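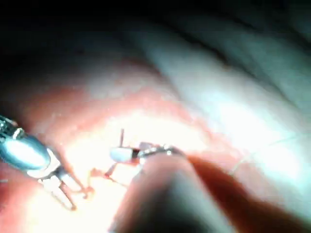

Jaws open on the left instrument, second one coming up from below.

Setting up the Stendulari two-arm practice kit for your first knot

Posted by Iddrisu Quansah

Quick notes from the bench. The printed booklet covers unpacking fine, then goes vague right when you get to the stitching part. So starting there. This is the Rarkeck kit, the $3,748 one with two arms and hand controllers, running the August firmware. Older firmware has the menus in different places but same idea.

For practice pads only. Not for anything alive, says so on the box, says so again on the power supply.

What you need out

Both arms, clamped and cabled
Hand controllers and foot pedal
Nirkstead soft pad plus its tray
Curved needle, thread attached
Small pliers for when you drop the needle. You will drop the needle

1. Mount the pad

Tray first, pad second. Push the pad down at all four corners till it stops sliding. If one corner lifts, take it out and redo it, don't tape it. Tape gets on the jaws and then everything sticks to everything.

2. Power up in order

Base unit, left arm, right arm, then Nilsuwan on the laptop. If you open Nilsuwan first it only finds one arm and you get error 434. Fix: close it, unplug the USB, wait for the fan to stop, start over. Restarting just the software did nothing for me.

Warm-up takes 13 minutes. There's a skip button. Skipped it twice, both times the left wrist drifted while I was tying. Go make coffee.

3. Home the wrists

Hands OFF the controllers. Press Home, let both arms finish. Then move each wrist through its full bend, slowly, both directions. You want no clicking and no jump near the end of travel. If it jumps, reseat the instrument: twist, pull, push back in until it snaps.

4. Set scaling

Settings > Motion > Scale. Factory setting is 1:1, way too fast for stitching. Go 3:1 to start, so three inches of hand gives one inch of tip. Feels slow for a bit. Leave it there anyway. I went back to 2:1 after a week and that's where its stayed.

5. Set grip

Settings > Grip. Two sliders, one per arm. For holding a needle, 95. For holding thread, a lot less, I use 40. At full grip the jaws will chew up thin thread and you find out when you pull the knot tight and it snaps.

There is no per-tool memory. Swap instruments and you have to set this again. Annoying. Wrote to Rarkeck about it, got a polite answer.

6. Bring the tips in

One arm at a time. Left one in, stop, then the other. Keep a little room between the wrists, not just the tips. People watch the jaws and forget there's a fat part behind them, and that's what bumps. If the arms touch, the system freezes both and you clear it with the foot pedal (press twice, slow).

Lights: start low and bring them up until you can see the needle. Slider is under View, not under Lights, no idea why.

7. First stitch

Needle in the right jaws, two thirds back from the point. Go in straight down, then roll the wrist. Don't push. Rolling does the work. Let the other arm catch the point as it comes out, then let go with the first. Always in that order.

Pull the thread through until you have a short tail. Short means short, roughly the width of the pad edge. Long tails get wrapped around the wrist joint and then you're picking fuzz out with the pliers.

8. The knot

Loop the long end twice around the closed left jaws
Open, grab the tail, close
Pull the arms apart, flat, low to the pad
One loop the other way, pull again
Third loop if you don't trust it

If the first throw slides loose before you get the second on, you're pulling up. Pull sideways. Also check the scale setting didn't reset, mine does after a freeze.

9. Shutting down

Jaws closed and straight before you take instruments out. Bent wrist will catch on the sleeve. Wipe the tips with the dry cloth, no alcohol on the collar seals. Pad goes back in its bag or it drys out and cracks.

Worth the money?

For a classroom sharing it, yes I think so. For one person at home, thats a lot of cash for knots. Arms are smooth, the pedal is cheap plastic, and replacement pads cost more than they should. Spare jaws took forever to arrive so order a set with the kit.

Next page: running stitch, and how to change the wrist cables.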